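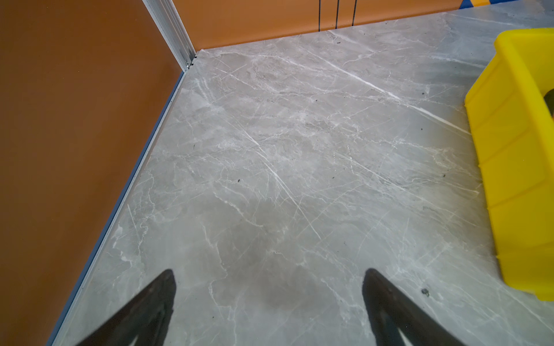

Bruva is looking for operators for a gripper comparison at its Zotlow test site. The work is paid, fixed-term and on site only. No degree is required.

**What is being compared**

Two parallel-finger grippers and one three-finger gripper, all on the same arm and controller, each with a wrist camera. The task is to pick small parts off the floor of a test cell and place them in a bin. Each operator works with all 3 grippers in an order set by the schedule. The arm is driven by hand controller, with the wrist view as the main source of position information. The overhead view is switched off during scored trials.

**Duties**

- Run picking trials from a written script and log the result of each one (picked, dropped, missed, aborted).
- Reset the parts to their start positions between trials.
- Check finger alignment and tip wear at the start of a shift and after every gripper change.
- Record any controller fault with its code and the trial number.
- Stop the arm and report if a cable is caught or a finger touches a wall panel.

A full set is 310 trials per gripper. Sets may be spread over several shifts but a gripper is not changed in the middle of a block.

**Terms**

Shifts are 4 hours, mornings or afternoons, Monday to Friday. The contract covers 37 shifts, including training. Training is paid at the full rate. Operators who complete the contract may be considered for the follow-up study on the Moven controller.

**Requirements**

- Age 18 or over, with the right to work at the site.
- Normal or corrected vision, including color vision.
- Able to use both hands on a controller for a full block, with breaks between blocks.
- Able to kneel and reach to floor level to reset parts.
- Careful written records in English.

Experience with remote-driven arms is useful. Applicants who have worked on the design or sale of any gripper under test cannot take part.

**How to apply**

Send a one-page resume and the shifts you can work to the Weerasinghe Lab office at Bruva, marked "Gripper operator." Applicants on the short list will be asked to do a short driving test on the arm. The test is not scored against speed.

Posted 2020-03-13. Open until all places are filled.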